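My new hearing aids are in, and I have been grinning at crisp packets. Seriously, crisp packets! Did you all know how loud they are?

I've put this off for years. I told myself that people mumbled, that the telly had got worse, that the café at Grerkcombe had terrible acoustics (that last one is still true). Then in March I missed an entire story my niece was telling me, laughed in the wrong place, and saw her face. I rang the clinic the next morning.

The audiologist, Xiomara Villanueva, was wonderful. She sat me in the little booth with the headphones and the button, and I pressed it every time I heard a beep, and quite a few times when I only hoped I had. My left ear is fine in the low notes and drops off a cliff higher up. The right one is worse. She drew it all out for me on a chart and never once made me feel old.

The fitting took 70 minutes, most of it spent with her tapping at her keyboard while I said "ooh" and "no, tinny". I walked home afterwards and it was the birds that got me. I had to stop by the Lernmont bus shelter and have a small cry. Blackbirds, a wren I think, and something squeaky in the hedge I still haven't worked out.

It isn't all birdsong, mind. My own chewing is horrendous, and the bathroom fan sounds like a light aircraft. 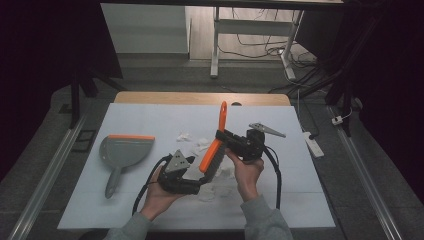
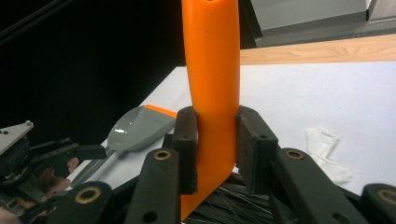
The daily cleaning is the bit I was dreading, and it has turned into quite a nice little job before bed. Wipe each one with a dry cloth, brush the wax off the end, open the battery doors, into the case. The brush they give you is a tiny grey thing that I have already lost twice — it wants a bright orange handle like the one up there, then I might have a chance of spotting it on the bedroom carpet. I'm back in three weeks to have the right one turned up a touch, and I've got a list of questions on the fridge, starting with wind. Has anyone found a way of wearing a woolly hat with these without the whistling?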